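## Does a home weather station read high in a downburst, or was it really 83 mph?

**Petro Vakulenko**

We had a line of storms come through Nerkberg on Thursday, a bit after 4 p.m. My station (a Vokov, on a pole above the garage) logged a peak gust of 83 mph. The airport, maybe ten miles off, never got past the low 50s. The local page is already calling it a tornado. I have one split maple and a neighbor's trampoline in the creek, everything lying the same direction. I don't really buy tornado, but I don't really buy 83 either. Is there any way to check a number like that after the fact?
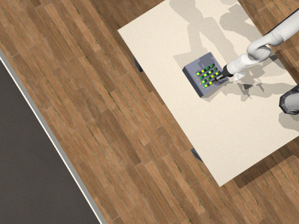

### Replies

**Chiharu Sakai**

I'd doubt the 83 before I doubted the airport, but one doesn't cancel the other. Downbursts can be small. Ten miles is plenty of room for you to get hammered while the airport gets a stiff breeze.

What I would look at, in order:

- The raw log, if your station keeps one. A real gust usually has high readings on both sides of it. One spike with 20s around it smells like a glitch or a shaking pole.
- Pressure. A little jump and a fast temperature drop at the same minute would fit a downburst.
- Height and mounting. Air speeds up going over a roof, so a pole just above the garage can read high.
- Other backyard stations within a few miles. Ignore the ones behind fences.

Trees all down one way points to straight-line wind, though one maple isn't much of a survey. Walk a few blocks and write down directions before the crews clear everything. 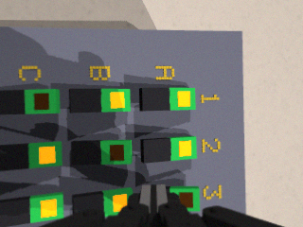

Also, find out how often the thing samples. Some stations report a gust from a very short reading, and official gusts are averaged over a few seconds, so you may be comparing two different things. The manual should say. If it doesn't, I'd trust it less.

**Ghislain Bélanger**

It was a tornado. My cousin heard the train sound.

**Panagiotis Moschos**

Everybody hears the train sound. Strong wind is loud.

Petro, my old station once gave me 171 mph on a calm morning in January. Bad connector. The app saved it as my all-time record and I still can't delete it. So check the cable where it goes into the sensor, and wiggle it while watching the display.

If the log holds up, send it to your local weather service office with the tree directions and photos of the damage. They may not use the number, but they'll want the time and place.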